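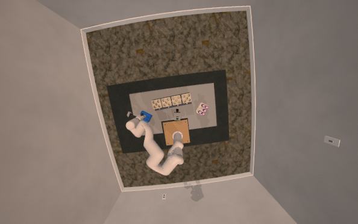 I have finally chosen a floor for the back room, after putting it off since February. Chantal MacLeod came round with a box of samples and we laid them out by the door. I had wanted one flat colour. She talked me into something closer to the mottled floor at the top of this page, dark olive, brown and grey like rough stone, which should hide the mud from the garden. I'd leave out the rust-orange marks.

The walls will stay plain. I've bought 20 litres of grey-beige paint from Casari, far too much, but the small tins were sold out. The first coat goes on before the floor does. 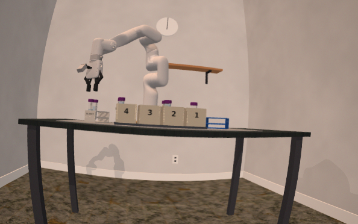 White arm over a long dark table, numbered containers in front.

The skirting is the part I'm least sure of. Tarek Hegazy says to fit it last and paint it off the wall. It took me two evenings to get the old boards off, and four of them split.

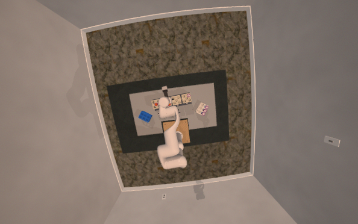

What is left to do

Fill the holes by the window, sand the door frame, and ring Casari about taking back a tin.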